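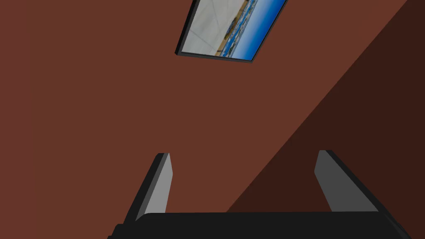
A framed picture on a reddish-brown wall, computer rendering.

The workshop of Trirkik is in a side street of Veloso, behind the old bus station, and one must ring the bell two times. The first ring is heard only by the dog. The owner, who has made picture frames since she was a school girl and who is now 59 years old, asked me not to print her name. "Write the name of the shop," she said. "People who look for me look for the shop."

We spoke in September 2020, with the window open and each of us at one end of the long cutting table. I wanted to learn how a person decides what goes around a picture, and where on the wall the picture should go after. I had prepared questions about style and fashion. She was more interested in speaking about paper.

"Everybody comes in and looks at the frames on the wall, the corners," she told me. She means the sample corners, small pieces in the form of the letter L which customers hold against their picture. "They choose the corner in the first minute and then they believe we are finished. But the corner is for the eye. What keeps the picture alive is behind, and they never ask me about behind."

By "behind" she means the backing board, the hinges of thin paper which hold the picture, and the tape that closes the back against dust. When she opens an old frame she often finds brown cardboard from a box, and on the picture a brown line where the cardboard has touched it for many years. She showed me one such case, a watercolor of a bridge, brought by a family from Udesari. The line went around all the four sides, a finger inside the edge.

"This was a mat that was cheap when they bought it," she said. "It was cut very well, I must say. The person had a good hand. But the core of the board was acid, and the acid goes where it likes. I can give them a new mat with a bigger window or a smaller window. Smaller will hide the line and also hide some bridge. They must choose."

I asked what the family chose. "They are still discussing. It is three weeks. I think the mother wants the bridge."

She learned the work from an uncle in Udesari who made furniture and took frames as a small extra job in the winter. He did not have a mat cutter, only a steel ruler and a knife, and he made her cut windows in old newspaper until the corners were clean. If the cut went too far over the corner, he put the sheet on the stove. She does not remember him as a strict man. "He was saving on firewood," she said.

Later she worked for Fandis, a factory which produced ready frames for shops, in standard sizes, with the glass already in. She stayed there four years. I expected that she would speak badly about it, as many craftspeople do about factories, but she did not.

"At Fandis I learned to be fast and I learned wood. We had a man who could hear when the saw was dull, before you could see it on the cut. And a ready frame is fine for many things. If you have a poster which you love now and maybe not in five years, please go and buy a ready frame. I say this to customers. Some are offended."

What is not fine, in her opinion, is to put the picture directly against the glass. In a bathroom or a kitchen, or in a house where the heating is turned off at night, some moisture can come on the inner side of the glass, and the surface of a photograph can stick to it. She has had to tell several people that their wedding photograph and the glass are now one thing. For this reason she always wants a mat, or, if the customer does not like a mat, a narrow strip hidden under the edge of the frame, so there is air between.

We came then to the question of walls. It is a subject on which her customers telephone her in the evening, she said, after they have carried the picture home and cannot agree.

Her first advice is that most pictures hang too high. "They hang them for a guest who is standing at the door with his coat on. But who lives in the room? You are sitting. In a dining room you are always sitting. So sit down, and let another person hold the picture and move it lower, lower, until you stop stretching the neck. In the corridor it can go up again, there you walk."

I asked about colored walls, as I have recently painted one of my own rooms in a brick color and everything I had hung there before looked wrong. She laughed and asked me what the mats were. They were bright white. "Of course," she said. "It looks like a shirt that has just been washed, next to a brown coat. Take a mat like cream, or like the paper of an old book. And be careful with a frame of red wood on a red wall. It can be very beautiful or it can look like the wall has a swelling."

On a strong color, she prefers that the frame is either clearly darker or clearly lighter than the paint. She also tells people to look at the wall in the morning and again in the evening with the lamps on, before they make any hole. A brown which is warm at noon can be almost chocolate at the side where the light does not reach. If the picture is itself dark, it should go to the lighter part. A customer once came back with a gold frame and wanted black, and she asked only to see a photograph of the room. He moved the picture to the opposite wall and kept the gold.

"I lost the money for a frame," she said, "but I still have the customer. He brings me his drawings, terrible drawings, he knows it. He frames them very well."

For hanging, she does not like the single nail with a wire, except for small things. The wire lets the picture turn a little each time a door is closed. Two hooks, set apart, hold it level, and she puts small felt pads on the lower corners of the back so that the air can pass behind and the wall does not get a mark. On plaster walls in old houses she advises to knock first and listen. In her own apartment there is a hole as big as a coin, behind a calendar, which comes from a day when she did not knock.

I wanted to know if there is work enough. The spring was very quiet, with the shop closed for some weeks, and she used the time to go through her drawers and count what she had collected. There were 547 sample corners, and many of the moldings are no longer made by anyone. "I kept them for the customers who have one old frame and want a second one to match. How often does this happen? Not often. But when it happens they cry in the shop, so I keep them."

Since the summer there is more to do than before. People have been at home and have looked at their walls, she thinks, and also they have opened the boxes of their parents. She gets letters to frame, a school certificate, a map with pencil notes, a child's glove. The glove took her a long time. It had to be sewn to a piece of linen with thread that can be taken out again without damage. This is her rule for everything that comes to the workshop: the next framer must be able to undo it. She does not use glue on anything a customer brings, and if a customer insists she sends him to another shop.

Prices she did not want to discuss in detail. She said only that a person with a small budget should spend it first on the board and the hinges, then on the glass, and last on the molding. A simple frame can be changed later. Glass that filters the sunlight is worth the cost for a watercolor or a color photograph, and mostly wasted on an oil painting, which in general she frames with no glass at all.

A young woman from the neighborhood comes to learn with her in the afternoons. She is cutting windows in newspaper at the moment. There is no stove in the workshop, so the bad ones go in a basket under the table and are used for packing. In October she will begin with real board, if the corners are ready. I asked who decides when they are ready.

"She does," the owner said. "I just show her the same corner again and ask if she likes it. Yesterday she said no, before I asked."

The workshop of Trirkik is open in the mornings without appointment. For large pictures, please call before you come, as the door is narrow and it is better to measure first.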